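Tiedemann Tabletop Demo Cell - demo units and open day

Home > Equipment > Demo cells > Tabletop

Item no. 298-T
Availability: on show, Hititham hall. Order on request.
Last updated November 1, 2020

One arm, one gripper, one stand, one table. Comes with the simulated version of the same cell so you can try a job before any hardware leaves our floor. Sold as a set or without the table if you already have one you like.

We get asked the same things by email so most of this page is about the open day, what we run there, and what you can bring. Spec is further down.

Open day at Hititham

Doors at 8, coffee before that if you find the side entrance. Short talk, then straight to the demo benches. Two parts. First the simulation on the big screen, then the real arm next door. Please do it in that order. People who skip to the real arm ask questions that the screen part answers, and then we all run late.

The last one was in March and went over by half an hour. Mostly bowl questions. Fine by us, but the bus to Lultitbridge does not wait, so check your return before you come.

What we run on screen

Household things on a table. No machined parts, no trays with neat slots. The customers who come to us want to know about everyday objects, odd shapes, stuff that rolls or lies flat. A bowl has a thin rim and needs a different approach from a box. A watch is small and the strap is a nuisance, it can stand up or lie over and the grip has to change with it. Boxes are easy until they are wider than the gripper opens.

Operator picks an object from the list, the planner (Ritska, our own) works out a path, arm goes. You can stop it at any point and ask to see the path again from a different angle. Please do ask. Half the value of the day is in the stopping.
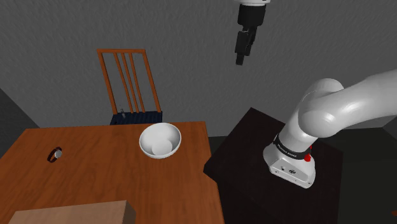 Visitors can change the layout too. Tell the operator where to put things and the run starts over. Last time somebody wanted everything pushed up to the far edge, which made the planner work a bit harder and was a good test. Moving the stand is also posible but takes longer, a reload each time, so we keep that for the end of the session.

Lighting and wall finish can be switched in the menu. Most people don't care. If you are going to train vision on the output you will care, so ask for the settings sheet at the desk.

What we run on the real arm

Same planner, slower speed. Keep behind the yellow line. Touching the arm is OK when the operator says so and not before. Bring one object from home or work if you want to see it tried, nothing wet, nothing sharp, nothing you would miss. Max weight on the day is whatever the operator says on the day.

No filming during other visitors' objects. Filming your own is fine.

What's in the set

- Arm, white housing, with mounting hardware
- Two-finger gripper, black, with coupling
- Stand, black
- Table (optional)
- Control box and cables
- Ritska planner, one seat
- Simulation files for the cell, incl. household object pack

Not in the set: floor anchors, guarding, PC for the simulation. Any decent recent desktop should do, talk to us before you buy one specially.

Space and delivery

Allow around 103 square feet for the cell with walking room. Less if it goes against a wall. Ground floor delivery only, stairs quoted seperately. Installation is one working day, training is the next morning.

Returns within 30 days if the stand has not been drilled. Drilled stands are yours.

Booking a place

Use the form at the bottom of the page. Put down company, how many of you, and the object you plan to bring if any. Groups get split between the screen and the arm when it is busy. If you only want the simulation part say so, we can do that over a call and save you the drive.

Parking behind the Hititham hall, not in front. Front is for trucks.

Related: Spare fingertips | Stand without arm | Ritska extra seat | Object pack, kitchen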